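Site visit: Pevel housewares showroom and test kitchen, February

Pevel keeps its showroom and its test kitchen under one roof, on the second floor of a former printing works. The visit was arranged through Trendura, which distributes the Drindness tableware line, and lasted from 9 a.m. until shortly after lunch. Anouk Van Loon, who runs product testing, led the group.

Arrival and stores

Sign-in is at the loading side of the building. The stores come first on the route: steel racking, four levels high, with plates packed on edge in divided cartons. Stock on the day was given as 3348 pieces, most of it in pale glazes for the spring range. Cartons are labeled by glaze batch as well as by item number, so a complaint can be traced to a single firing. Returned goods have their own bay, and each return carries a card with the stated fault. Chipped rims account for most of the cards we read.

One aisle is given over to Jitpraphai, a supplier of baskets and small woodenware. Incoming baskets are conditioned for two days before inspection. The reason given was weave movement: a basket measured straight out of the container will read differently by the end of the week.

The test kitchen

The kitchen is a long room with counters along the wall and work tables in front of them. Pieces are tried out here in mixed groups, as they would stand in a home, and the questions are practical ones. Does a mug handle clear the peg? Does a plate sit upright in a slatted rack or lean on its neighbor? How much table does the whole set occupy once a toaster oven is on it?

The table we spent longest at had a wooden dish rack with a pale blue plate and a bright yellow one standing in it, both leaning to the right. Van Loon noted that lean is recorded in degrees and that slat spacing matters more than slat height. A second pale blue plate lay flat on the tabletop. The mug tree had two mugs on its pegs, one pale pink with dark lettering and one teal-blue with a yellow interior. A square base is preferred over a round one for uneven loads – with one mug removed, the tree should stay put. Next to it, an oval wicker basket held two ears of corn. 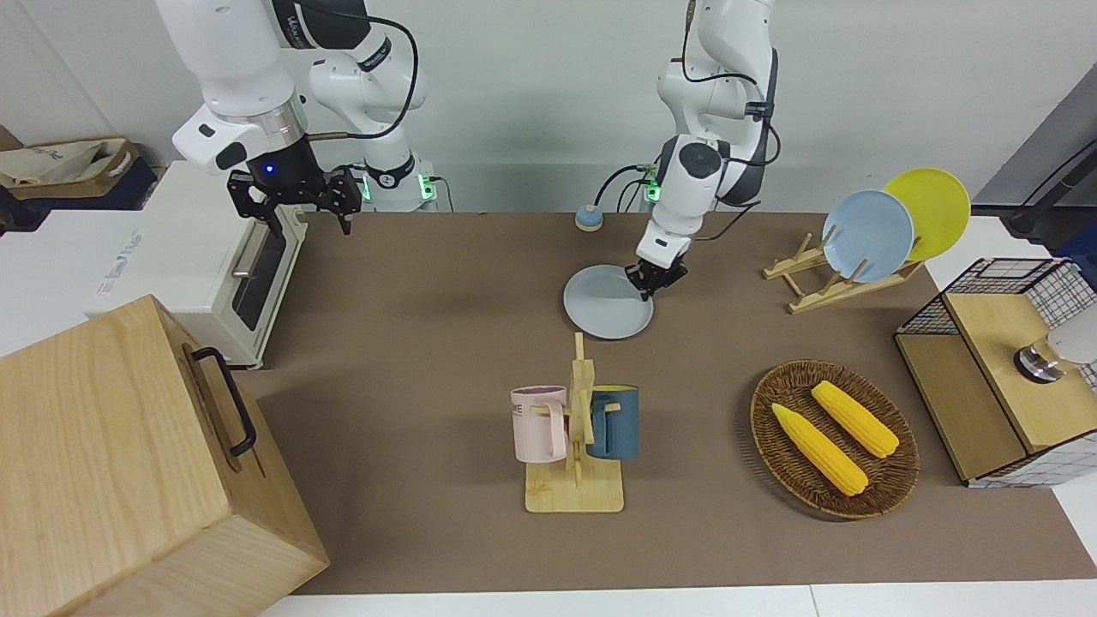 Wear testing

The adjoining room is smaller and louder. Plates go through 2000 rack insertions before the foot ring is examined under a lens. Handles are loaded with a hanging weight overnight. Of the last 100 mugs submitted, 98 passed; the two failures had the same hairline at the lower handle joint and were traced to one mold.

Practical notes

Visits run on Thursday mornings only and must be booked through the distributor. Closed shoes are required in the stores. Parking is on the street, and the elevator is reserved for freight until noon. Seconds are sold at the sign-in desk, card payment only.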